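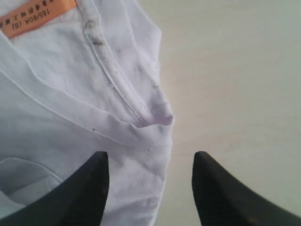
A white tee, size 165/80A (S). Crumpled is fine.

5 min read
Print this article
E-mail this article
Search stories Search

The great unfolding

Two years of not folding anything. That was the plan, anyway. A clothes swap in Osindale started it — bring a bag, take a bag, no hangers, no mirrors — and now the Drorness one is bigger than the farmers market.

Doors at 9 a.m. Line by 8. Last December they had 70 people in before the coffee was even on. More than 2000 pieces on the tables by noon, most of them tops, most of them plain. Plain goes first. Sequins sit there all day.

Rules are short. Clean clothes only. No underwear. Kids' stuff to the back room. You can take what you can carry, and yes, people have tested that with a duvet cover.

Sizing is the headache. Labels from everywhere, numbers that don't agree. Regulars just hold things up to thier shoulders and guess. Wrong guess, bring it back next time.

What doesn't go home with anyone goes to Jiko, the mending shop on the canal side. Jiko keeps the good cotton for patches and sells the rest by the pound. Ogura, two doors down, takes the denim. Heavy stuff, good money in it apparently.

Is it saving the planet? Probaby not. Cheaper than the mall though. A winter coat, a linen skirt, a stack of tees for the price of the bus — and the bus is free on swap days.

Next one is in spring. Bring your own bag. They ran out.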